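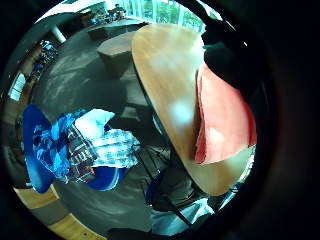 Tabletop and chair view from the hand-held gripper's camera, main room at Zalari.

About Zalari

We write software that tells you why a robot arm did what it did. It's a narrow thing to sell, and we would like to keep it narrow. Most of the companies we talk to already have an arm, a camera, a planner and a learned policy that came from somewhere. What they lack is a way to look at a failed pick and say which of those four let them down. They usually blame the policy, because it is the newest part. In our experience it is the planner or the camera calibration at least as often, and retraining fixes neither.

Zalari was started by Gheorghița Ciobanu and Herman Liem, who met while working on warehouse arms and left that job in the same October. Gheorghița had spent her last year there reading logs. The demo had gone well, the customer had signed, and then the arm began to hesitate over soft items on light-colored tables. The vendor's dashboard said confidence was high the whole time. She still brings up that dashboard in meetings, and we don't try to stop her.

What we make

Gireo is our recorder and replay tool. It takes in camera frames, joint positions, planner output and whatever the policy emits, puts them on one clock, and lets you step back and forth through a run. Getting everything on one clock took longer than the rest of the product put together. If a camera stamps its frames when they reach the computer instead of when the shutter fires, Gireo will flag it and refuse to draw a smooth line through the gap. Some customers ask us to turn this off. You can't turn it off.

Oei is a checker for perception. It asks a model the same question about the same table several times, with small changes in exposure, crop and lens correction, and reports where the answers part ways. Wide lenses are where it earns its keep. A round-edged table seen through a fisheye, with glare on the top and a piece of cloth hanging over the side, is a plain household view and a hard one for a depth model. Glare gets read as a hole. Cloth gets read as part of the table, or as part of the person wearing it. We have watched well-regarded models do both in a single run and report no trouble at all.

Neither tool makes a robot better. They make it harder to fool yourself about how good it is, and we think that should come first.

What we don't believe

We don't believe a success rate means much without the list of runs that were thrown out. When we take on a new customer we ask for that list. On one early project the figure in the slides was 98 percent. The folder behind it held 752 runs, and a good many of those had been restarted by hand with no note saying so. Once we counted the restarts as failures the number was 89. That is still a respectable number for folding and sorting clothes, and the customer's engineers were relieved to have it, though their sales staff took it less well.

We don't believe in "general purpose" as a line on a spec sheet. Tell us which objects, which rooms, what time of day. A controller tuned at 10 in the morning may behave differently at 4, when the sun has moved across the windows.

We also have doubts about our own field. Testing tools can turn into one more green check mark that people stop reading. Oei used to print a single overall score, and we took it out after seeing it pasted into a funding deck with nothing around it. The report is now longer and more annoying, and it gets read.

How we work

Herman runs the planning and control side. He wants every motion planner to be able to say "I don't know" and stop, and he will argue the point for as long as you like. Gheorghița looks after perception and the file formats. The rest of the team moves between the two, and everybody takes turns answering support mail, the founders included.

We test in an ordinary furnished room, with carpet, daylight, chairs and clothes draped over things. People sit and work in it. Clean backdrops have their uses, mostly for calibration, but results from them tend to fall apart on the first visit to a customer site.

Our log format is open and documented. The reader for it is free, and will keep working if you stop paying us. We ask for the same from the people we buy from and have been turned down more than once.

What's next

We are building Prundeletti, a tool that compares two versions of a controller on recorded runs before either one touches hardware. It is not finished. Replaying old data tells you little about contact, since the cloth in the recording can't respond to a new grip, and we have yet to find a way of showing that limit on screen that people don't scroll past. Until we do, we won't be taking orders for it.

Working with us

Send us a run that went wrong, with the raw logs — the messier the better. We will look at it and tell you what we can and can't see in it. If the problem turns out to be a loose camera mount, we'll say so, and you won't need to buy anything.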